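05/12/2018

2 min read

Shelf-life trial, sponge with buttercream, batch C. Continuing from Oldřich's entry on wrapper permeability.

Pulled the second set from the Poltmont cabinet this morning. Cabinet held at 50 percent RH overnight, no alarms. Slices from the standard film lost more mass than those from the Benedetti film, same direction as batch B. Did not weigh the end cuts. They have crust on two faces and they skew the mean, so from now on end cuts go to the tasting tray only.

Water activity meter needed 90 minutes to settle after the move to the new bench. Checked it against both salt standards before and after. The lower one read high the first time and was fine on repeat. Zdeňka thinks the seal on the sample cup is worn. Spare seals are in the drawer under the balance, old part number, should still fit.

Crumb firmness: 134 g on the first slice, standard film. Probe was cleaned between slices. Buttercream smears on the probe face and the next reading comes out low if it is left, see June notes. Scraping the top layer off before the test is quicker but tears the crumb – do not do this for anything that goes in the report.

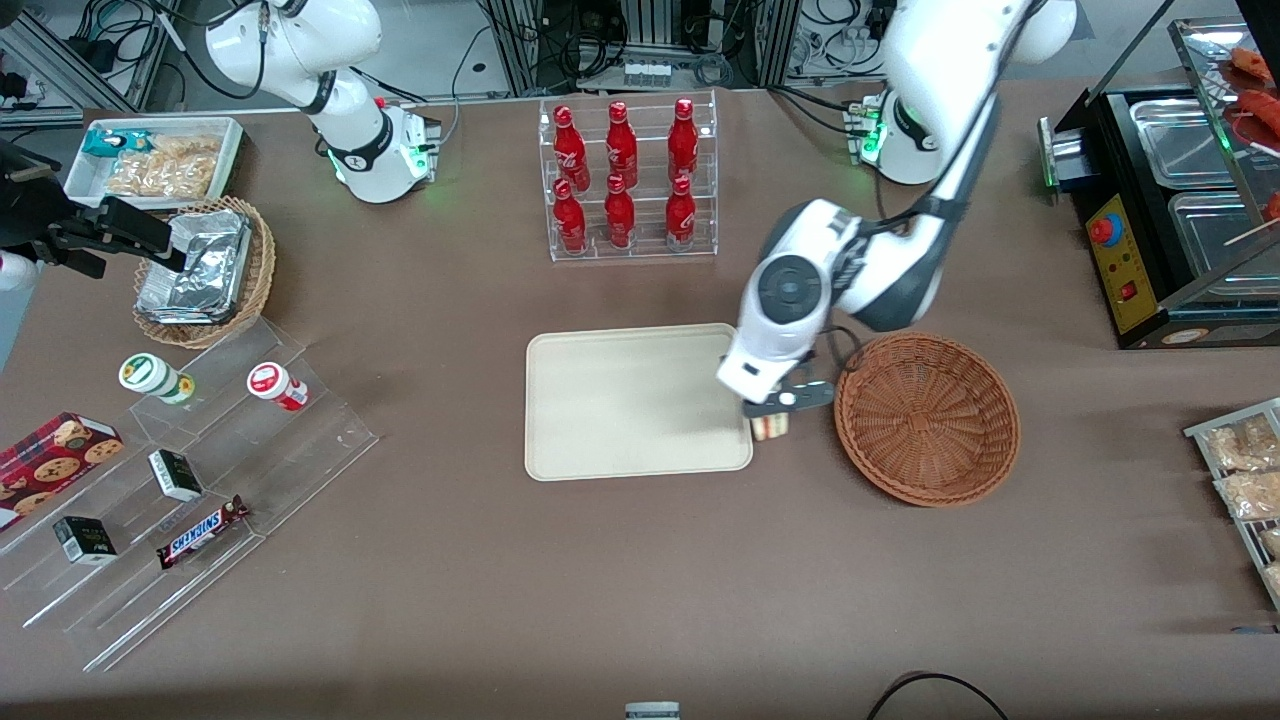 Beige tray, small cream-colored item on the table beside it.

Film supplier question still open. Grivolgate quoted a thicker gauge with the same sealing temperature. Kalliopi wants to see seal strength before anyone orders a roll, and I agree. The jaw on our sealer runs cooler at the left end and a thicker film will show that first.

Mold check on the room temperature set: none visible on any retained slice. Labels on two of the bags had lifted. Rewrote them with the solvent marker and initialed the change in the log.

To do:
– replace cup seal, rerun both salt standards
– ask Sebastian for the fat content of the new buttercream
– cut fresh blanks for the seal test, across the roll as well as along it
– move the retained samples to the lower shelf, door side reads warmer

Next pull goes to Žofie. Cabinet key is on the hook by the scale.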